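10th February. Olaniyan line, reprocessing

Picked up at shot 273 where the Plostix job stopped. The earlier run had used the wrong layback for the streamer, so everything east of the channel was shifted toward shore. Corrected the geometry file and reran from the raw gathers. Old output is kept in the folder marked superseded, please don't load it.

Bandpass unchanged. Predictive decon helps with the bubble but eats into the first reflector under the sea floor, so I backed off the operator length. The multiple still cuts across the base of the young fill at 497 ms and I would not pick anything below it on this line.

Fault picks: the southern strand is clear and offsets the seabed by 2 m. The northern one (Mutov called it a continuous splay on the old map) breaks up into short segments and I can't carry it onto the next line. Left it dashed. Growth of the fill against the southern strand looks real after the geometry fix, thicker on the downthrown side in every package down to the multiple.

Velocity for depth conversion is still the single function from the Famivum core site. Needs a second one for the gassy patch.

To do: tie the crossing line, redo the 40 ms static on the last reel, send picks to Mutov.

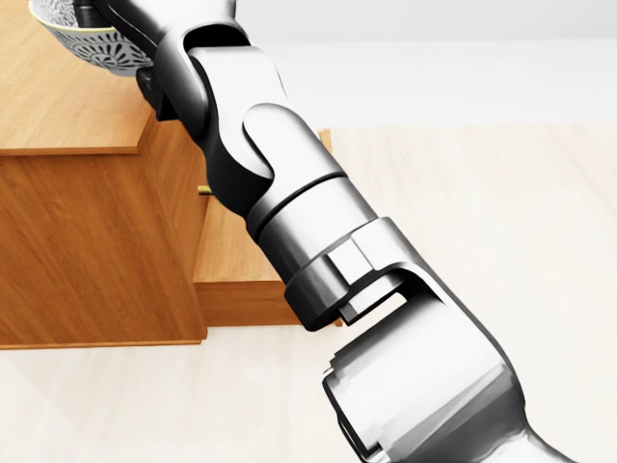
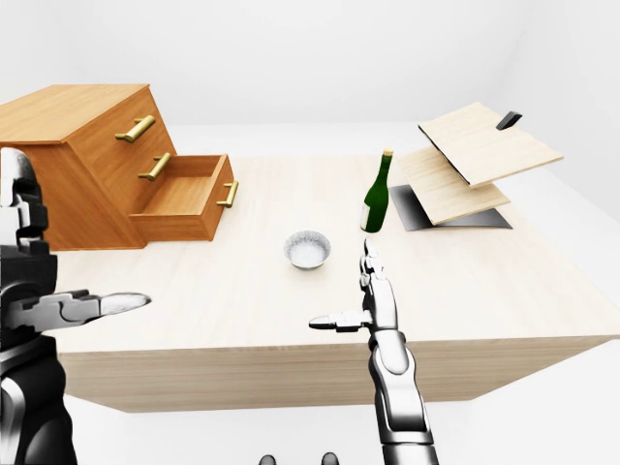

Drawers, table 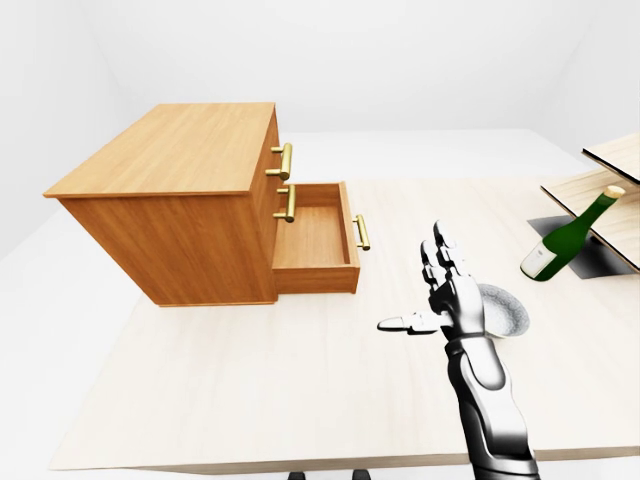
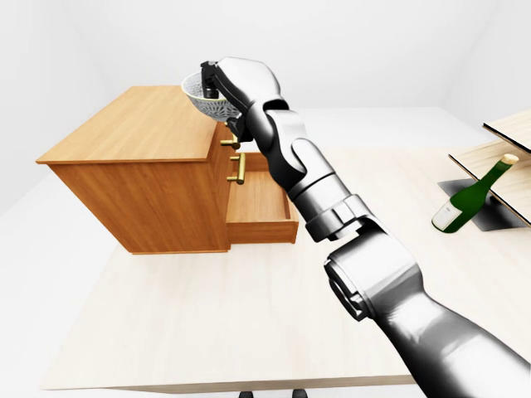 Mutov replied that the splay should stay solid on the map until the crossing line is tied, and asked for the gathers on either side of the gap before anyone redraws it.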